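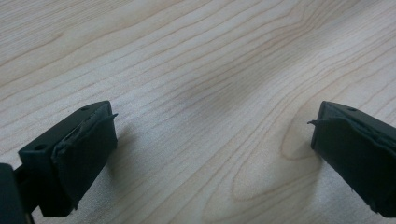
How I Lay Up a Fiberglass Patch on a Canoe (Without Gluing Myself to It)

I've patched more hulls than I care to admit, most of them mine, and I still get a little nervous every time I mix resin. There's a clock running once the hardener goes in and you can feel it! So this is the page I wish I'd had taped to the garage wall back when I started, written up after my latest repair: a cracked bilge on the old green canoe we call Meredith (she came with the name painted on and I never had the heart to sand it off).

This is for polyester resin and chopped strand mat on a fiberglass hull. If your boat is epoxy, or you don't know what it is, use epoxy for the patch. Polyester doesn't grip cured epoxy well and you'll be doing the job twice.

What I get out before I start

Laminating resin and the hardener that goes with it. I've been using Durkora general purpose for the last few boats and I like it fine. It wets out mat quickly and it doesn't run off a slope as badly as the stuff I had before.

Chopped strand mat, enough for three layers with some left over for the piece you'll drop on the floor.

A finned metal roller. Mine is a Zimley with a stubby handle and I love it more than is reasonable. The long-handled ones are nice for big flat decks but you can't get them into the turn of a hull.

Two cheap bristle brushes (leave the foam ones at the store, the resin eats them), a mixing cup with marks on the side, stir sticks, acetone, 80 grit paper, masking tape, nitrile gloves, safety glasses and a respirator with organic vapor cartridges. A dust mask does nothing for the fumes. I also keep a full box of gloves open next to me so I'm not picking at cardboard with sticky fingers.

Grinding back the damage

Flip the boat and get it steady. Cut or grind away everything that's cracked, white or flaky until you're down to solid glass. It will look far worse than when you started, and that's normal. I nearly cried the first time.

Now bevel the edge. You want a long shallow slope running out from the damage, at least 3 inches on every side if the boat has room for it. The slope is where the patch hangs on, so don't be stingy. Go over the whole area with the 80 grit, vacuum up the dust, then wipe with acetone on a clean rag and let it flash off. Keep your bare hands off it after that.

If the hole goes all the way through, you need something behind it. I cut a bit of stiff plastic sheet, cover it in packing tape, wax it and tape it to the inside. It pops off afterward with a bit of swearing.

Cutting the mat

Cut everything before you open the resin. Everything! I cut three pieces, the smallest just bigger than the hole and each of the others a step larger, with the last one reaching the outside of the bevel. Tear the edges a bit with your fingers so they're feathery. A torn edge melts into the hull and a scissored edge leaves a ridge you'll be sanding forever.

Stack them in the order you'll use them. People argue about whether the big piece or the small piece goes down first. I go small to large on polyester, and my patches have held, so that's what I'm telling you.

Mixing

Read the can. I mean it, the hardener amount changes with the brand and the temperature, and the chart on the label beats anything I could put here. I work in the morning before the garage heats up, and in July I don't even try after lunch.

Mix small. A patch the size of a dinner plate doesn't need a whole cup at once, and a big batch in a deep cup cooks off faster than a thin one. Stir slowly and scrape the sides. If the cup starts getting hot or the resin goes stringy, stop, set it outside on bare concrete well away from anything that burns, and mix fresh. Glasses stay on for this whole bit. Hardener in your eye is an emergency room trip.

Wetting out and rolling

1. Brush a coat of resin onto the hull first, right out past where the mat will end.

2. Lay on the first piece and let it soak up from underneath for a few seconds. Then dab more resin on top with the brush. Dab, don't drag, or the strands come off on the bristles and you get a hairy brush and a bald patch.

3. Wait for the white to go away. Mat turns clear-ish when it's wet through, and anything still white is thirsty.

4. Roll it. Start in the middle and work out to the edges with light pressure, chasing the bubbles ahead of you. You'll hear a crackly sound as they pop (my favorite part of the entire job). If resin is puddling, roll it off toward the edge and mop it up with the brush.

5. Do the next two layers the same way while the one underneath is still wet.

6. Rinse the roller in acetone right now, before you stand back to admire anything. Spin it until the fins turn freely. I lost a good roller once to a phone call.

Leaving it alone

Polyester laminating resin stays a little tacky on top where the air gets at it. That's how it's made, so don't panic and don't pour on more hardener. If you want a hard surface you can sand, the last coat needs wax in it, or you can press a sheet of release film over the patch and smooth it down with your hand. I've gone over to film. The Plarosus roll I bought is item 3745 in their catalog if you want the same one, and it peels off clean and leaves so much less to sand.

I give it overnight, then longer if the garage was cold. Tap it with a coin the next day. A solid click is good. A dull thud means air underneath, and you'll want to grind that spot out and do it over. Sorry!

Cleanup bits I always forget

Leftover resin has to harden in the cup before it goes in the trash. Rags with acetone get spread flat outdoors to dry and never balled up in a bin. Cut brushes that have gone stiff go in the trash too, there's no saving them.

Wash your arms with cool water and soap before a warm shower. I still itch a bit from the grinding dust if I skip the long sleeves, and a strip of masking tape around each cuff helps a lot.

I'm doing the gelcoat on Meredith next, once I find a green that's even close, and I'll put that up on its own page.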